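Can a machine do our invoice stamping yet?

Asked by Sabina Vaněk in Home and Small Workshop, August 26, 2018

Hello all, I hope this is the right board, and please move me if it isn't. I do the paperwork for my uncle's joinery at Storcombe, which mostly makes stair parts, and every delivery note that leaves the building has to be stamped with one of those self-inking stamps. We send out 409 in a normal month and a good many more in May, when everybody decides they want a new staircase at once. By the end of a long afternoon my wrist aches and my stamps have started wandering off towards the margin.

My cousin keeps telling me that robots do this sort of thing now and that I should stop moaning and buy one. I've got up to 3000 pounds to spend if it would really save me the bother. Has anybody here tried it? I'd also love to hear whether the same machine could do anything else useful, such as sweeping up or folding the dust sheets, as I'd have a much easier time talking my uncle round!

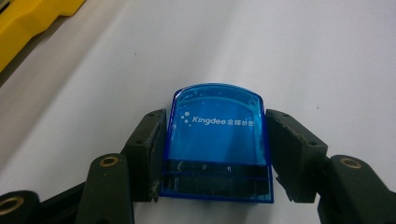 Radoslava Kolář
Member, workshop and tools helper

Hello Sabina, and welcome. I spent the best part of a winter on this very question at Flosedside, where I look after the packing room, so forgive me if I go on a bit.

Holding the stamp is the easy part. A squarish one with a flat base, like the blue Kingdee in the photo, gives two fingers a side each to press against, and you can keep it upright that way without much cleverness. I'd expect most small grippers to manage it if the stamp is always put back in the same spot.

The trouble comes with the pressing. You and I lean on a stamp until it feels right, and we do it without thinking. A cheap arm goes down to the height you told it to, so if the stack of paper has got thinner you have a pale stamp or none at all, and if it's thicker the arm strains and complains. We got round it by feeding one sheet at a time onto a hard board, with a bit of spring in the mount above the stamp. After that it was steady enough, though I had to check the ink every 50 sheets or so by eye.

Then there's the paper itself, and I'm afraid this is where I gave up. Picking a single sheet off a pile and laying it down square was far harder for our arm than the stamping ever was. Two sheets would come up together, or the corner would fold under. In the end I was standing there feeding it by hand, and you can imagine what my colleagues had to say about that (they brought me a chair).

As for sweeping, a little floor robot will do a flat floor nicely, but shavings and long offcuts will choke it. Folding dust sheets I wouldn't even hope for at your budget. Cloth never lies the same way twice.

Vojtěch Bartoš
New member

just print the stamp on the delivery note?? we did this 9 years ago

Peter Polák
Member, retired office machine fitter

Vojtěch has a point, Sabina, and I'd ask your uncle's customers whether a printed mark would do before you spend a penny. Some of ours at Polledel were perfectly happy with it and one or two wouldn't hear of it, so do ask them all.

If it must be a real stamp, look for a second-hand stamping machine of the electric desktop kind. You slide the edge of the paper in, it thumps, and you take it out again. It won't sweep your floor or impress your cousin, but it lines up against a stop, so every stamp lands in the same place, and your wrist gets a rest. Take a few of your own delivery notes along when you go to see one, particularly if they're the carbon sort, and try them before you hand over any money.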